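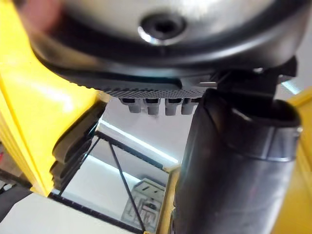 Silver body, dark rim around the bottom.

Small Appliance Repair Drop-Off – Frequently Asked Questions

Updated 16 Nov 2021. Please read before emailing, we get the same ones over and over. Thanks – Rianne

What do you take?

Kettles, toasters, irons, hand mixers, blenders, hair dryers, desk lamps, radios, fans, coffee makers. Sewing machines yes, but ask for Melur first. If you can carry it in by yourself it's probably fine.

What don't you take?

Microwaves. Anything with gas. Fridges, freezers, window AC units. Tube TVs. Phones and laptops – try the Radilus counter in Andville, they do screens and batteries. No e-bike batteries and no scooters, please don't leave them by the door.

Where do I go?

The Plulholm shop, side entrance. Parking in back. The front door is the fabric store and they can't take your toaster for you. They have been very patient about this.

Do I need an appointment?

No for drop-off. Yes if you want to sit with a repairer and watch. Sit-in slots are Saturday mornings and you book by email. Put the item in the subject line.

How much does it cost?

$5 to look at it. $25 flat for the repair if we can do it, parts extra. The $5 comes off the $25 if you go ahead. Sewing machines are priced seperately, ask.

What if it can't be fixed?

You pay the $5 and that's all. Take it home or leave it with us for parts, your choice. Tell us when you drop it off, saves a phone call.

How long does it take?

Usually around 7 days. Longer if a part has to be ordered. Parts from Xu come by regular mail and we can't speed that up. We call when it's ready. If we haven't called, it isn't ready.

Can you call me before spending money on parts?

We always do. Leave a number you pick up. If we can't reach you the item goes back on the shelf and waits.

Should I clean it first?

YES. Empty the crumbs out of the toaster. Pour the water out of the kettle and the iron. Rinse the blender jar. Coffee makers – no old filters please. A really dirty item gets handed back to you at the counter.

What should I bring with it?

Everything it needs to run. The base, the cord, the lid, the blade, the foot pedal. A blender with no jar can't be tested. Manual if you still have it, but don't go hunting. Write down the model number if the sticker is wearing off.

What do I write on the tag?

Name, phone, what it does wrong. "Broken" doesn't help much. Better: "runs for a minute then quits," "smells hot on high," "dead since I dropped it." Mention it if somebody has already had it open, even if that was you. We don't mind.

Anything I should try at home first?

A few things, yes.
– Different outlet. One you know works, so plug a lamp into it.
– Blender or mixer won't start: check the jar or bowl is locked all the way on. Lots of them won't run otherwise.
– Kettle shuts off early: probably scale. Fill it halfway with equal parts white vinegar and water, heat, let it sit, rinse a few times.
– Coffee maker drips slow: same thing, scale. Run vinegar and water thru it, then plain water twice.
– Hair dryer cuts out: unplug it, let it cool, clean the lint off the back screen.
– Vacuum no suction: belt, bag, hose. In that order.
Stop there. Don't take the cover off while it's plugged in, and leave microwaves alone even unplugged.

The cord is cracked. Can I tape it?

No. Stop using it, bring it in. Cords are a quick job and we keep the common ones in stock.

My iron leaves brown spots. Is that electrical?

No, it's build-up in the steam holes. Rania does irons and can usually clear it. Check your manual before pouring vinegar in, some irons say not to.

Is my old one worth fixing?

Depends. Older mixers and sewing machines, very often. A cheap toaster, maybe not at $25, and we'll say so. If it was a gift or it was your grandmother's, tell us and we'll try harder before giving up.

Do repairs have a guarantee?

Same fault comes back inside 25 days, we look again for free. Different fault is a new repair. Keep your ticket half.

How long do you hold finished items?

Until the end of the following month. After that it goes on the resale shelf. Shelf space is really tight so please come get your things.

Can I buy from the resale shelf?

Yes. Everything on it is tested and tagged. Prices start at $19. Cash or card. No holds by phone, sorry.

Do you take donated appliances?

Working or nearly working, yes, while we have room. Not in May – that's when we do the big clear-out and there is nowhere to put it.

Can I learn to do this?

Chia-jung Choi runs a beginner evening when enough people sign up. Basic tools, reading a multimeter, changing a plug, taking a lamp apart. Bring a lamp. Ask at the counter for the list, leave your email adress and she'll write to you.

Do you do house calls?

No.

Do you ship?

No. Pickup in person, or send somebody with your ticket.

I lost my ticket.

Bring ID and be ready to describe the item. Color, brand, what was wrong with it.

Who do I talk to about a problem with a repair?

Li-hua Tsang, at the counter or by email. Bring the item with you, she'll want to see it.

Question not here? Email us. Replies can take a few days, quicker to stop by.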